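The Flullcombe Open Day is a yearly public event at which robotics workshops in the town of Flullcombe show their machines to visitors. It takes place in August and is run by the Lusell Centre, a training and research body. The first open day drew 106 visitors. Entry is free, and doors open at 10 in the morning.

The best-known part of the day is the Plivetti demonstration, named after the room in which it was first held. Two robotic arms work from the same side of a table and sort plastic building bricks. Each session lasts 15 minutes and is followed by questions from the audience.
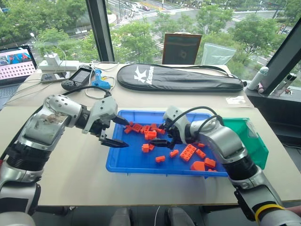 Reading time: 1 minute

The arms used in the demonstration are silver and black, and each ends in a gripper with two black fingers. Orange bricks of assorted sizes are placed in a blue tray between them, with a green bin standing to the right of the tray. The bricks differ in shape – flat plates and arched pieces are mixed with ordinary blocks – so a grip that suits one may not suit the next.

The control software, Piras, was written at the Lusell Centre. It runs both arms together and keeps them from meeting over the tray. An early version could move only one arm at a time, and a full session then took 52 minutes.

Visitors may ask for a brick to be put back in a different position. School groups are given the morning sessions, while the afternoon is open to all.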